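Parnelbridge Allotment and Garden Society
Minutes of the general meeting

2024-05-12
By the minutes secretary

The meeting opened at 2 p.m. in the upstairs room of the Negri building. The chair took the meeting and the minutes secretary kept notes. Apologies were received from the seed buyer and from two plot holders on the east side.

1. Minutes of the January meeting

The minutes were read and accepted with one correction. Under item 4, "north gate" should read "north tap." The gate was repaired last fall and is not in question.

2. Matters arising

The north tap still drips. The plumber came once, replaced the washer, and the drip came back within the week. The chair will ask him to return and will not pay the second half of the bill until he has. One member suggested a new tap altogether. This was left until the plumber has been.

The letter to the city about the blocked drain on Pirness Road has had no reply. A second letter will go out with a copy to the ward office.

3. Money

The balance in the account stands at $2,679. Rents are in from all plots except two, and both holders have been written to. The largest payment since the last meeting was $492 for the load of compost delivered in April. Several members said the compost was coarse and had glass in it. The supplier was told by phone and offered a credit against the next load. The meeting agreed to accept the credit but to look at the next load on the truck before it is tipped.

The insurance renewal is due at the end of next month. The premium has gone up. The chair has asked for a second quote and will bring both to the next meeting.

4. Water

Discussion of hose use took up a good part of the meeting. The present rule is that hoses may be used before 9 in the morning and after 6 in the evening. Members on the lower plots said pressure falls to almost nothing when more than one hose is running at the top end. Members at the top end said they cannot all come at dawn.

A proposal to split the week between upper and lower plots was put to the vote and lost. A second proposal, that no hose be left running unattended at any hour, was carried. A notice will go on the board by the tool shed. Watering cans may be used at any time, as before.

The offer of a used rain tank from a member's brother was accepted with thanks, provided it can be moved without hiring a truck.

5. Vacant plots and the waiting list

Plot 5 is vacant and badly overgrown. It will be offered to the next name on the list at half rent for the first year, on condition that half the ground is cleared by the end of September. Brambles should be taken to the heap behind the shed and kept clear of the path, where they have twice caught the mower.

It was asked whether plots could be shared between two households. The rules allow it if both names are on the agreement. The form will be changed to leave room for a second name.

6. Batance potatoes

The trial rows of Batance were reported on. Germination was patchy on the heavy ground and good on the sandy side. Two members lost their first leaves to the late frost and have earthed up again. Anyone growing the variety is asked to weigh the crop plant by plant and write the weights in the notebook in the shed. Last year's notebook was left out in the rain and most of the weights could not be read. This year's is in the drawer and should go back there.

7. Summer open day

The open day will be held in July, on a date to be fixed once the hall at Pirness has confirmed its own fair. The plant table, the tea table and the children's seed planting will run as last year. The raffle will not be repeated, as it made very little for the work involved.
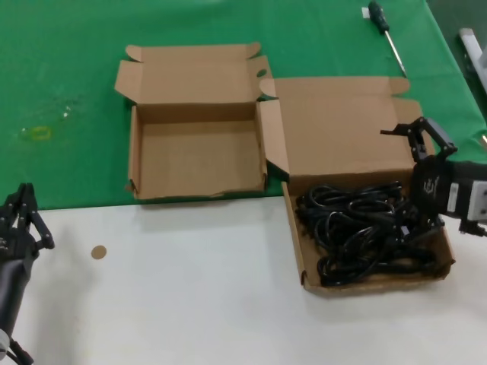

Offers of cakes should be made to the tea table by the end of June. Cakes with nuts must be labeled. Members with spare tomato plants are asked to pot them on now so they are a decent size by the day. Price stickers came off in the heat last summer, so prices will be written on the pots in marker.

Parking was raised again. The field next door cannot be used this year. Visitors will be asked to park on Pirness Road and walk in by the lower gate, and the lane is to be kept clear for the neighbors. The sign for the lane end needs repainting. A plot holder on the west side offered to do it.

8. Any other business

The shed key has not been coming back to the hook. Please return it the same day.

A member asked if chickens could be kept. The lease says no livestock, and the chair does not wish to reopen the lease.

Slug pellets: the metal-based kind are not to be used anywhere on the site. Boards, beer traps and hand picking are all allowed.

The meeting closed at 3:40 p.m. The next meeting will be in the same room, date to be posted on the board.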